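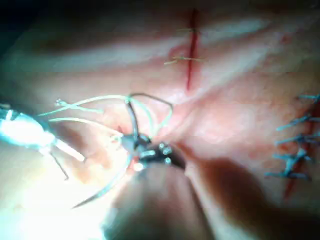
Ticket: Wound closure handbook, PDF export drops the index and renumbers pages

Opened by: Kalliopi Ivanov, course materials, Awwad
Product: Totico editor, hosted by Bosis
Status: Open (vendor has marked it Resolved twice, I have reopened it twice)
Priority: Normal, according to Bosis. High, according to me.

Problem

The wound closure handbook is 40 pages in the editor. Exported to PDF, the numbering restarts at 1 after chapter 2, the index at the back is missing, and every cross-reference in the later chapters points to the wrong page. "See page 31, interrupted stitches" takes the reader to the reading list. Word export has the index but loses the margins.

It happened first in April, after the editor update. Bosis says the update did not touch exports. The release notes say "improved export reliability," so somebody touched something.

Expected: continuous numbering, index present, references that match.

Steps to reproduce

1. Open the handbook in Totico.
2. File, Export, PDF, "Whole book."
3. Wait. It takes 6 minutes on my machine.
4. Go to the first page of chapter 3 and look at the footer.

Log

9:10 am. Bosis first-line reply: clear the browser cache and try again. I cleared it. Same result. The export runs on their server, so I would like to know what my cache was supposed to have to do with it.

9:50 am. Second reply: try another browser. Tried. Same result, and a slightly uglier progress bar.

10:30 am. Asked Randa Sabbagh to export from her own account, on her own laptop, off our network. Her footer restarts in the same place and her index is gone too. I attached both PDFs to the ticket. That ought to rule out my browser, my cache and my account settings.

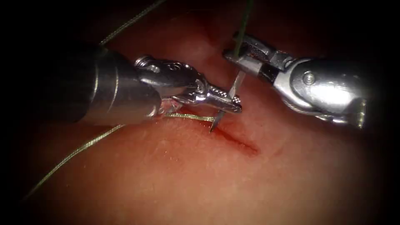
11:15 am. Third reply, from someone new who had plainly not opened either PDF: "This is usually caused by large documents." How large is large? The anatomy handbook is longer and exports with its index intact. I asked for the limit in writing and was sent a link to the pricing page.

1:05 pm. Stopped waiting and started cutting the book up myself. Notes on each attempt below, all using the PDF option unless I say otherwise.

Attempt A. Chapters 1 and 2 only. Numbering fine. No index, but the index entries all live in later chapters, so this proves very little.

Attempt B. Chapter 3 onward. Numbering starts at 1 and keeps going. Index present. References to the earlier chapters come out as question marks, as you would expect.

Attempt C. Whole book, with the section break before chapter 3 deleted and put back by hand. Numbering now correct all the way through! Index still missing. I did this one over again from a fresh copy before I believed it.

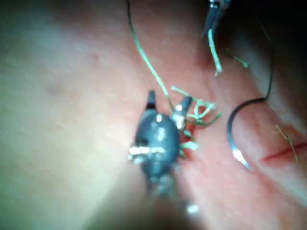 Attempt D. Same as C, with the Flirkurby citation add-on switched off. Index is back. Switched it on again, index gone. Off again, index back.

So there seem to be two faults and the ticket has been treated as one. The section break looks damaged, possibly by the update, and the add-on does something to the back matter. I can't see inside either of them, so take "seems" seriously. I have not tested any other book with the add-on off.

2:40 pm. Sent the above to Bosis. Reply in under five minutes: the add-on is third-party, please contact Flirkurby. Ticket marked Resolved.

2:55 pm. Reopened. The section break has nothing to do with Flirkurby, and the add-on is listed in Bosis's own menu as "supported."

3:30 pm. Flirkurby support replied, to be fair to them, with a real question: are any index entries placed inside picture captions? Yes, 5 of them, all in the chapter on interrupted stitches. They asked for a sample page. I sent one within ten minutes.
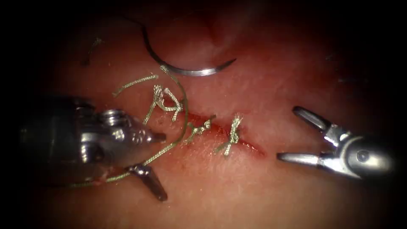
Short slanted incision, partly closed, with three tied knots in pale greenish thread.

4:20 pm. Flirkurby say they can reproduce the missing index and that a fix is "planned." No version number and no date, so I am counting that as a maybe.

Workaround for anyone else here with the same book

Make a copy first. Delete the section break before chapter 3 and insert a new one from the Layout menu — pasting the old one back brings the fault with it. Turn off the Flirkurby add-on. Export. Turn it on again before you edit citations, or the reading list shows raw codes.

Check the footer at the start of each chapter before you send anything to the printer. The preview window shows the right numbers even when the file has the wrong ones — Randa caught that, and I had been trusting it.

Still wanted from Bosis

What changed in exports in the April update.
The size limit, if there is one.
Whether other books have damaged section breaks, and how to find them without exporting each one.

5:05 pm. Bosis: "We have escalated your request to the relevant team." I asked which team. Leaving this open.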